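Fio sobre um assunto que me deixa feliz de um jeito meio suspeito: como escrever regras boas para tarefas de manipulação com robô. Passei a semana revisando o nosso guia de bancada e preciso dividir isso com alguém 🧵

1/ O guia nasceu em junho com duas páginas. Continua com duas páginas, e eu brigo por isso! Regra que mora em documento de 67 páginas ninguém lê com a mão na bancada.

2/ A tarefa do momento é com bolsinha plástica de zíper. Parece bobagem, mas plástico fino é um professor exigente.
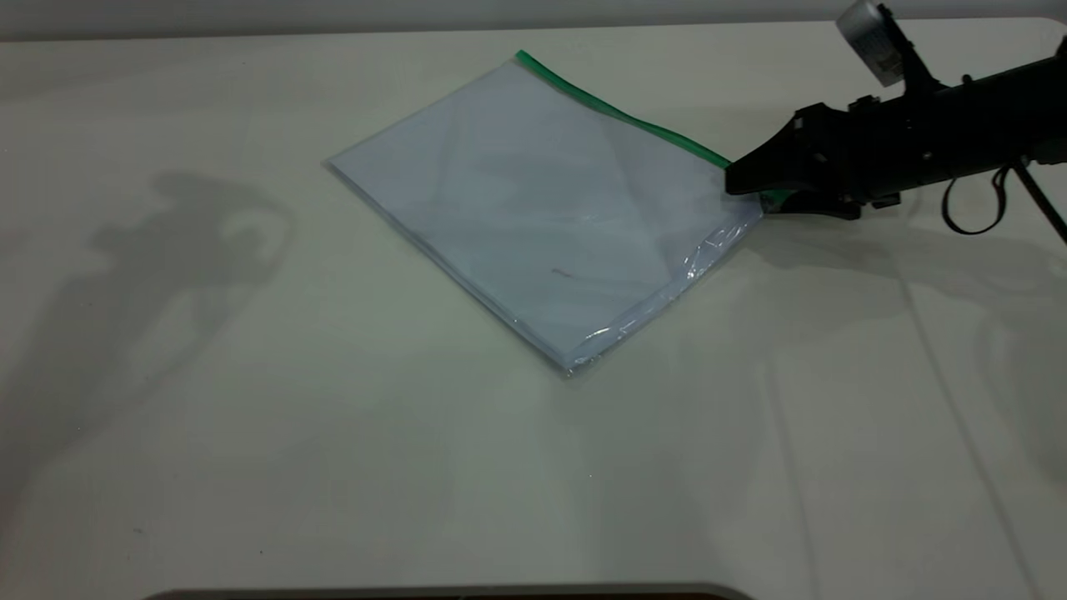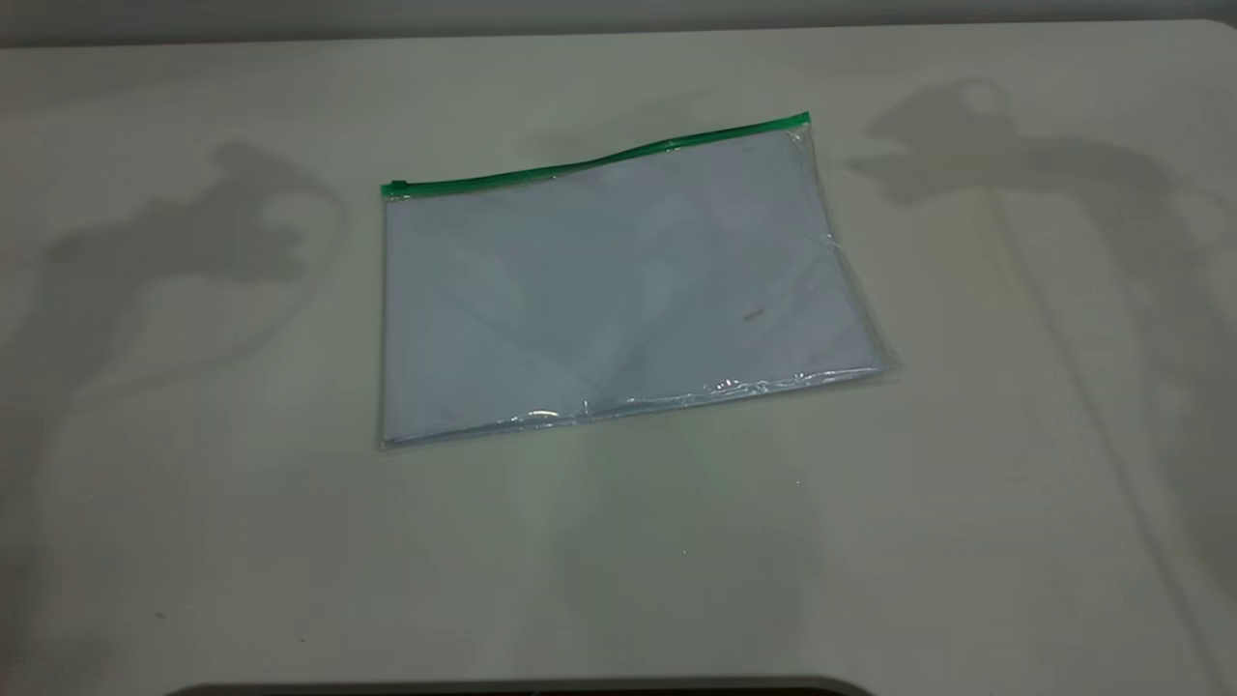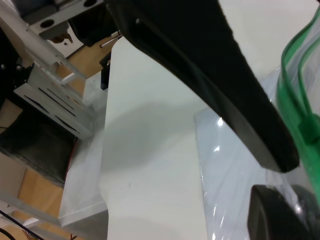

3/ Agora, a parte de que eu gosto: o que faz uma regra ser boa. Para mim, uma boa regra é aquela que duas pessoas, em salas diferentes, aplicam e chegam à mesma resposta. "Pegar a bolsa com cuidado" não passa nesse teste. Cuidado de quem? Já "pegar por um canto, junto da ponta do zíper" passa, e a faixa verde ajuda demais nisso: no plástico transparente sobre mesa clara, é ela que diz ao operador e ao revisor para que lado a bolsa está virada. Então escrevemos a regra em cima do zíper: a orientação da bolsa é sempre dita pelo lado verde, nunca por "em cima" ou "embaixo", que mudam conforme a câmera que você está olhando.

4/ Essa história do "em cima" rendeu, viu. O Konrad Szczepańska, que revisa os episódios comigo, anotava pela câmera fixa. Eu anotava pela câmera do punho. Passamos uma tarde inteira discordando de episódios em que os dois estavam certos 😅

5/ Segunda regra: o critério de sucesso vem escrito antes da primeira tentativa. Parece óbvio, eu sei. Mas quem nunca viu um resultado "quase bom" e esticou um pouquinho a definição que atire a primeira pinça.

6/ O nosso ficou assim: a tarefa termina quando a bolsa está apoiada na mesa, solta das garras, com os braços recuados. Se escorregou da garra e caiu no lugar certo, conta como falha. Deu discussão! Mantive.

7/ Terceira: falha não se apaga. Episódio ruim ganha etiqueta e fica guardado. No projeto Jemholm revisamos 111 episódios e as falhas etiquetadas foram o material mais útil de todos, de longe. Foi lendo as falhas que a gente enxergou que estava misturando "não pegou" com "pegou e perdeu". São problemas bem diferentes e pedem correções diferentes.

8/ Quarta, sobre o preparo: antes de cada sessão, mesa limpa, luz conferida, cabos fora do caminho da garra, botão de parada ao alcance da mão (testado no dia, gente, testado!). Sombra do braço na mesa também vai para a anotação. Se a luz mudou de uma sessão para outra, quem for usar os dados merece saber.

9/ Quinta: mão humana só entra na área com os braços parados e quem opera confirmando em voz alta. Vale para ajeitar um objeto, vale para tirar um fiapo, vale para "só um segundinho". O segundinho é o motivo da regra existir.

10/ Isso aqui é prática de bancada, tá? Não substitui a análise de risco da sua instalação nem as normas de segurança que se aplicam a ela. A ISO 10218 trata de robôs industriais e é leitura que vale muito a pena para quem trabalha na área. Leiam a norma e depois escrevam a folha de vocês.

11/ Perguntaram outro dia se não dá para copiar o guia de outro grupo. Dá para começar por ele! O nosso herdou metade da estrutura do guia da Lernetti, que é lindo de tão seco. Mas as frases sobre objeto precisam ser suas. O deles falava de caixa rígida, e caixa rígida não enruga quando você aperta o canto.

12/ Por falar em enrugar: ainda não tenho uma regra boa para o estado inicial do plástico. "Bolsa lisa" é exigente demais, "bolsa como vier" é vago demais. Por enquanto anotamos se há dobra perto do ponto de pega, sim ou não. Funciona mais ou menos. Aceito ideias, de verdade!

13/ E uma dica de processo que mudou minha vida: toda regra do guia tem, do lado, a data da última vez que alguém a questionou. Regra que passa muito tempo sem pergunta entra na pauta da revisão seguinte. Já cortamos duas assim, e as duas eram minhas.

14/ A versão nova está valendo desde 6 de setembro de 2024. Próximo capítulo: pano. Quem já escreveu critério de sucesso para dobrar pano, me chama, quero muito ver como vocês resolveram a tolerância das bordas.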